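Filed under: Shop Floor Software / Long-Term Reviews
Last updated: December

Andden cell simulator, reviewed after one season of use

Andden is a desktop package for laying out a robot cell and rehearsing two-arm tasks before any of them run on hardware. We have had it at Sitorham on three seats since spring. Sitorham kits and repacks parts for small appliance makers, on two shifts. The real cell is a two-arm unit supplied and installed by Tosteo. This review covers the simulator only, plus what it did to our working day, which the sales material does not discuss.

Installation and hardware

Installation took under an hour per seat. The stated graphics requirement is accurate. On our oldest workstation the two-arm model with contact switched on ran at 25 frames per second, enough for planning and too slow for teleoperated rehearsal. The other two machines gave no trouble. Licensing is per seat, and the license server has to be reachable at startup. It went down twice, both times before the early shift, and both times the fix was a restart.

Robot models import cleanly. Our gripper did not. The finger geometry came in with its joint axis reversed, and the importer reported no fault. Si-woo Pyo, who looks after the cell, found it by closing the gripper and watching it open. Correcting the axis by hand is a two-minute job once the right menu has been found. The manual puts it under "Units."

Rehearsal

Most of our use is rehearsal. An operator drives both arms through a task, the session is recorded, and the recording is cleaned up into waypoints. Room layouts can be pulled from a supplied library or drawn from scratch. We use the library rooms for training and a model of our own floor for anything that will be released. The library rooms are colorful and bear no resemblance to a packing hall, but reach limits and joint limits behave identically in both, so for a new operator it makes little difference.

Collision checking is the strongest part of the package. It covers each arm against the room, each arm against the torso, and the arms against each other. Clearance is set per link. We run 120 mm on the forearms and much less at the fingers. A violation pauses playback and names the two parts involved.

Rendering is less good. At a normal working distance the picture is clean. Close in, shading on the gray surfaces breaks up into small dark teeth, worst on the curved links, and judging a narrow gap by eye becomes unreliable. I leave the clearance readout open whenever I work near the fingers. Lowering the shadow setting had no effect on our machines.
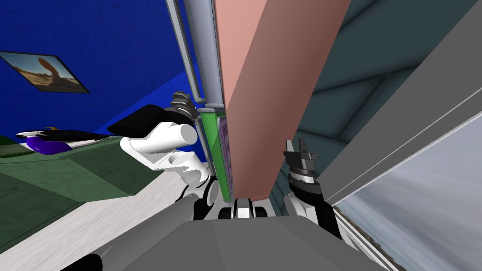

Close in over a gripper, same session:

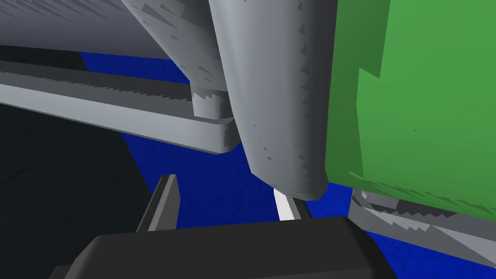
Camera handling needs work. Views can be saved but not named, so a project with a dozen of them becomes a list of numbers. Switching views during playback drops the timeline back to the last keyframe. A fix was listed in the autumn update. On our seats the behavior is unchanged.

What changed on the floor

Before Andden, new routines were taught on the cell itself, after the late shift, by whoever was willing to stay. That work has moved to a desk and to daytime hours. The cell stops less often. Our log shows 79 routines rehearsed in the simulator, most of which needed only small corrections on the hardware. The corrections are nearly all grip height. Contact with soft packaging is modeled poorly, and a bag that behaves like a brick on screen will fold over in the real tray.

The jobs have changed with it. Bok-nam Myung packed by hand for years and now spends two days a week at one of the seats. Her routines have fewer arm crossings than mine, and they run shorter. She knows which part of a kit should go in first because she has packed it the other way and had to take it out again. The software has nowhere to record that kind of reason. We keep it in a shared spreadsheet next to the project files, and a comment field on waypoints would replace the spreadsheet entirely.

Not everyone wanted a seat. Two packers tried it for a week and asked to go back to the line, mainly over the screen time. Pay grades were also settled late. The seat work was treated as training for the first several months, and it plainly was not training by then. Any shop buying this should fix the grade before the first login. Hand packing still covers all orders under 300 units, where the setup time for the cell is not recovered.

Comparison

We ran Ahn for a trial month on the same tasks. Ahn renders better up close and lets views be named. Its collision check treats the torso as a single box, which flagged positions our cell reaches every day, and the clearance could not be set per link. For one arm in open space I would consider it. For two arms working near the body it was not usable.

Verdict

Recommended for two-arm cells, with the clearance readout open and gripper axes checked on import. Support answers within a day, usually from someone who has read the question. Our renewal is due in spring. We intend to keep two seats and drop the one on the slow workstation.

Get new reviews by email once a month. Enter your address to subscribe. You can unsubscribe at any time.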